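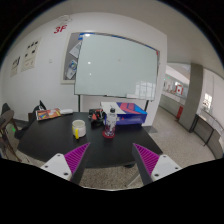
Hefin Parri가 지난 글에 댓글을 남겼다. 패드 경도만 바꿔서 비교하는 건 의미가 없고, 홈 방향과 카메라 노출을 같이 고정하지 않으면 결과가 전부 섞인다는 지적이었다. 덧붙여 Ovel 패드를 쓸 거면 체결 토크부터 적으라고 했다.

맞는 말이라 조건을 다시 잡았다. 지난 글의 표는 내렸다. 홈 방향이 다른 패드 두 벌을 같은 열에 넣어 둔 것이 문제였고, 노출은 자동으로 두고 있었다. 조건을 맞춘 뒤 처음부터 다시 측정한 내용을 적는다.

비교 대상은 핸드헬드 그리퍼용 손가락 두 종류다. 하나는 Kuhlmann 도면을 그대로 출력한 것이고, 다른 하나는 Ovel에서 나온 교체형이다. 둘 다 베이스 플레이트에 나사로 고정하고 안쪽에 홈이 파인 패드를 붙이는 구조다. 카메라와 렌즈, 트리거 기구는 공통으로 썼다. 손잡이 쪽 스프링도 같은 것을 옮겨 달았다.

고정한 조건은 다음과 같다.
프레임 속도 60Hz
노출 수동, 게인 고정
패드 홈은 사선 방향으로 통일
체결 나사는 모두 같은 토크로 조이고 한 세션이 끝날 때마다 재확인
물체 위치는 받침 기준으로 맞춤

토크 값 자체는 적지 않겠다. 쓰고 있는 드라이버의 눈금을 교정한 적이 없어서 절대값으로 인용되면 곤란하다. 두 손가락에 같은 값이 걸렸다는 것까지만 보장한다.

시행은 손가락 종류별로 300회씩 했다. 시행 하나는 접근, 파지, 들기, 이동, 놓기까지다. 성공 기준은 이동 구간에서 물체와 패드 사이에 눈에 띄는 미끄러짐이 없는 것으로 잡았다. 판정은 영상을 보고 했고, 애매한 것은 Loredana Melis가 따로 한 번 더 봤다. 두 사람 판정이 갈린 시행은 실패로 넣었다.

결과부터 쓰면 파지 성공률에서는 차이가 거의 없었다. 표본을 더 늘리면 갈릴 수도 있겠지만 지금 수치로 우열을 말할 근거는 없다. 차이가 난 쪽은 자세 추정이다. Kuhlmann 도면 손가락은 하중이 걸리면 끝이 바깥으로 벌어진다. 손가락 끝 위치로 개폐 폭을 역산하고 있어서, 벌어진 만큼 폭이 크게 기록된다. 무게가 있는 물체에서 오차가 눈에 띄게 커졌고 빈 용기에서는 무시할 만했다.

Ovel 쪽은 변형이 작다. 대신 트리거를 놓았을 때 복귀가 느리다. 놓는 시점의 라벨이 몇 프레임씩 밀리는데, 밀리는 양이 일정하지 않아서 상수로 보정할 수 없다. 축 부위 마찰이 원인으로 의심된다. 윤활을 해 보면 바로 확인될 일이지만 이번 조건에서는 손대지 않았다.
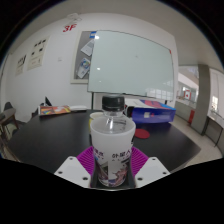 물체를 겹쳐 놓는 과제는 별도로 돌렸다. 단일 물체에서 쓰던 폭 추정 코드는 패드가 많이 가려지면 값이 튄다. 색상 임계값으로 패드 영역을 잡고 그 무게중심을 쓰는 방식이라 가림에 약하다. 바깥쪽 플레이트의 모서리를 같이 쓰도록 바꾸니 튀는 구간이 줄었다. 완전히 없어지지는 않았다. 모서리 검출이 실패한 프레임은 앞뒤 값으로 보간하고 플래그를 남긴다.

투명한 물체는 여전히 골치 아프다. 외곽선이 배경에 묻혀서 물체 쪽 마스크를 믿을 수 없다. 지금은 물체 마스크를 학습 입력에서 빼고 원본 영상만 넣는다. 마스크를 넣은 모델과 비교한 실험은 Osian Powell 쪽에서 돌리고 있고, 결과를 받으면 따로 정리한다.

어안 렌즈 보정은 지난 11월에 잡은 계수를 계속 쓰고 있다. 재투영 오차는 중심부에서 문제가 없고 주변부에서 커진다. 손가락이 보이는 영역은 아래쪽에 몰려 있어서 주변부 오차를 그대로 받는다. 체커보드를 하단에 더 많이 넣어 다시 촬영할 생각이다. 중심 위주로 찍은 것이 실수였다.

컨트롤러 이야기도 짧게 적는다. 재생용 팔에는 Husisside 보드를 물렸다. 제어 주기는 1000Hz로 설정했는데, 로그를 보면 네트워크 부하가 있을 때 주기를 놓치는 구간이 있다. 영상 스트림과 제어 패킷을 같은 스위치로 보내던 것을 분리했더니 해결됐다. Prys Griffiths가 예전에 같은 증상을 겪었다고 해서 설정 파일을 받아 비교했고, 인터럽트 코어 할당도 그쪽 설정에 맞췄다. 둘 중 무엇이 더 기여했는지는 분리해서 재지 않았다.

저장 포맷은 Clirkwood 로거의 기본값을 쓴다. 버퍼는 최대 4000프레임까지 잡히고, 넘치면 경고 없이 앞부분부터 버린다. 이 동작이 문서에 없다. 긴 시퀀스를 기록하는 사람은 세션 길이를 먼저 확인하기 바란다. 나는 시행 사이에 버퍼를 강제로 비우는 것으로 처리했다.

패드 마모도 확인했다. 측정을 끝내고 홈 깊이를 재 보니 양쪽 모두 초기값과 구분되지 않았다. 다만 접착면은 다르다. Kuhlmann 도면은 패드를 양면테이프로 붙이게 되어 있고, 모서리 한 곳이 들떠서 새로 붙였다. 교체 전후 데이터는 폴더를 나눠 두었다. Ovel은 홈에 끼우는 방식이라 그런 문제가 없었다. 교체에 걸리는 시간도 Ovel이 짧다. 대신 패드를 뺄 때 끝부분이 찢어지기 쉬우니 가운데부터 밀어내는 편이 낫다.

당분간은 Kuhlmann 도면 손가락을 계속 쓰기로 했다. 벌어짐은 하중에 따라 어느 정도 예측되므로 보정표를 만들면 된다. 복귀 지연은 원인을 확정하기 전까지 데이터에 섞고 싶지 않다. 리브를 두껍게 한 수정본을 출력해 두었는데 무게가 늘어서 손목에 부담이 간다. 수정본은 채움 밀도를 낮춰 한 번 더 뽑는다.

Iolo Humphreys가 메일로 물어본 내용에 대한 답도 여기 적어 둔다. 왼손잡이용 트리거는 도면을 좌우 반전하면 그대로 나온다. 카메라 마운트는 반전하지 말아야 한다. 반전하면 나사 구멍이 어긋난다.

다음에 할 것
축 부위 윤활 후 복귀 시간 재측정
하단 위주 체커보드 재촬영
하중별 벌어짐 보정표
로거 버퍼 동작 재현 코드 정리

1/16/22 추가: 판정 기준을 묻는 메일이 와서 기준 문서를 데이터 폴더 최상위에 올렸다. 갈린 시행의 목록도 같은 파일 뒤쪽에 있다.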